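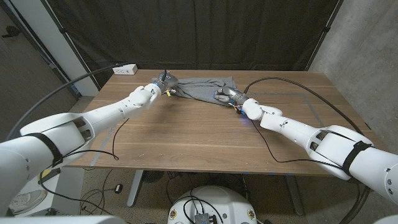 I have a confession to make about laundry. I'll wash it, I'll hang it out, I'll even bring it in before it rains, but the folding defeats me every time. There is a chair in my bedroom that hasn't been sat on in years. So when Atier wrote to say they were holding an open afternoon at their workshop in Prusterstead, and that the main attraction was a robot learning to handle clothes, I replied before I'd got to the end of the message.

Prusterstead is not a place you pass through by accident. The train takes you most of the way and then there's a bus, and then (in April, anyway) there's a wet walk along a canal with a lot of geese on it. Atier has the ground floor of an old seed merchant's, and they'd put out tea and a very good lemon cake.

My guide was Ifeoma Ezeani, who runs the handling team and has clearly answered the question "but can it do a fitted sheet?" more often than she'd like. I asked it anyway. The answer is no.

"Cloth is horrible," she told me, quite cheerfully. "A mug is the same mug wherever you put it down. A T-shirt is a different shape every single time."

I hadn't thought of it like that, but of course she's right! Pick up a jumper by the sleeve and then pick it up by the hem and you might as well have two different jumpers. We do it without looking, usually while watching telly. A machine has to work out where the edges are, get hold of two useful bits of them, and then pull just enough to get the creases out without yanking the thing off the table. 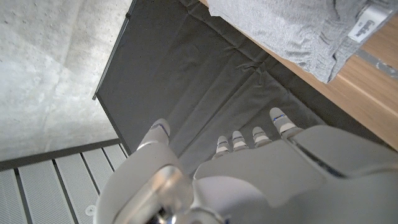 4 minute read

What struck me first was the hands. I'd expected pincers, I suppose, something off a fairground grabber. The white one I kept going back to has four fingers and a thumb, all jointed, with little touches of blue along them, and I found myself flexing my own fingers as I looked at it. The man next to me was doing the same, so we both pretended we weren't.

The cloth for the day was grey and knitted and about as glamorous as the contents of my own airing cupboard. Ifeoma said they'd tried brighter things early on and that visitors only ever talked about the colours. She keeps a tally of practice goes on a whiteboard by the kettle, and when I arrived it stood at 3088. That's over three thousand attempts at something my mother taught me in a morning, although looking at my chair I'm not sure who learned more.

It is slow. I want to be fair about that, as the clips you see online are nearly always speeded up. There were long pauses where I thought it had stopped for good, and a small boy behind me gave a running commentary ("it's thinking, it's still thinking") that was better than anything I could have written. But when the two arms drew a bit of cloth out between them, everyone leaned in. I did too. It was oddly tense, like watching somebody else thread a needle.

The software side comes from a smaller firm called Bristero, and two of their people were there, mostly to be asked whether it would be in the shops by Christmas. It won't. Akande, a company that does linen for hotels, is interested, and I can see why – pillowcases are at least all the same shape. Home versions are a long way off, and Ifeoma wouldn't be drawn on a date however much cake I offered her.

I did ask if I could hand it a sock. She said socks were a sore subject.
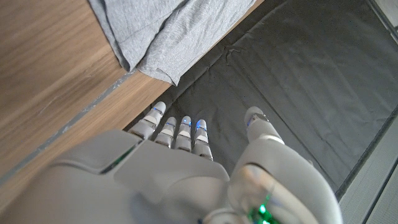 If you'd like to go

Atier opens the workshop to visitors again in the summer, and places are free but you do need to book through their website. Sessions last two hours, with a break in the middle, and there's space for children if they come with a grown-up. Wear something warm, as the big doors get left open. Parking is poor, so take the bus from the station and get off at the canal bridge, then turn left. The lemon cake comes from the bakery opposite, which shuts at 3, and I'd get there well before that.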